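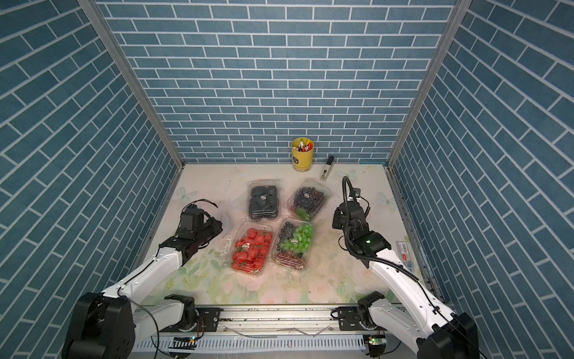 December, 16:40. Second day on the paste trials, and the Cluten recipe is still the one to beat, much as it pains me after what I said about Cluten at lunch. The question, for anyone reading this after I've thrown myself in the canal, is why a perfectly good wallpaper paste goes off the boil when the shop is cold. Batch 5 went on at breakfast and had the grip of a wet lettuce by ten. Blue brick paper is the right sort of thing to judge it by, as those white mortar lines show up a wandering seam from across the room, where a floral would forgive you anything. I'd still not choose to live with it.

Mixed batch 6 to the same weights but let it stand over the tea break. Smoother, fewer lumps, and it slid for long enough to line up a drop without swearing. Elīna Priedītis says the standing time is all it ever was and that her gran could have told me. Her gran was not available for comment.

Fuchs brush: sheds. Three bristles under one strip, each the size of a tree once the paper has dried down over it. Have gone back to the old Plimside one with the split handle. Don't bin it, whoever keeps putting it in the bin.

Seams on the lining paper (roll 639, the Endgate stock):
- batch 5, opened up at the top, both edges
- batch 6, closed so far, slight curl near the skirting
- shop-bought tub, fine, smug

Soaking time probably matters more than I've allowed. I've been folding the strips and leaving them until I remember them, and that depends mostly on who has come in for a chat. Will use the kitchen timer tomorrow if it comes back from the kitchen.

The size coat on the plasterboard wants another go as well. It drank the first one and looked at me as if there might be more.

To do: ask Endgate whether the new rolls are the same weight as 639. Wash the bucket properly, with the skin off the bottom this time. Batch 7 with warm water, and the heater on before I start.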